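We have had the back room in Wynne since September, and I finally got the lighting to a point where I can leave it alone. It took longer than painting did.

The room has a fluorescent light on the ceiling, and for general use it does the job. Close work is different. I lean over the table, my head gets between the light and my hands, and I end up working in my own shadow. I bought a desk lamp for 190 from a shop in Havell, which is more than I wanted to pay, and tried it in four spots before I settled.

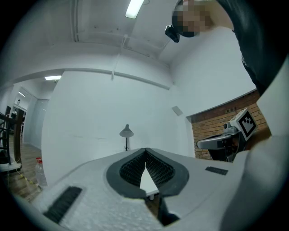
The walls I left white. I looked at a warm gray from Brarkura and even brought home a sample pot, but white bounces the light back and costs less. The brick stayed as it was — I like it, and sealing it was quoted at 500.

The pipes stayed too. Boxing them in would have meant losing height and paying somebody again, and after a week I stopped noticing them.

Total so far is 1,577, paint and table included. I still want a better chair. The one I have is fine until 4 p.m. or so, and then my back starts to complain. I have set aside 100 for a used one and will look again next month.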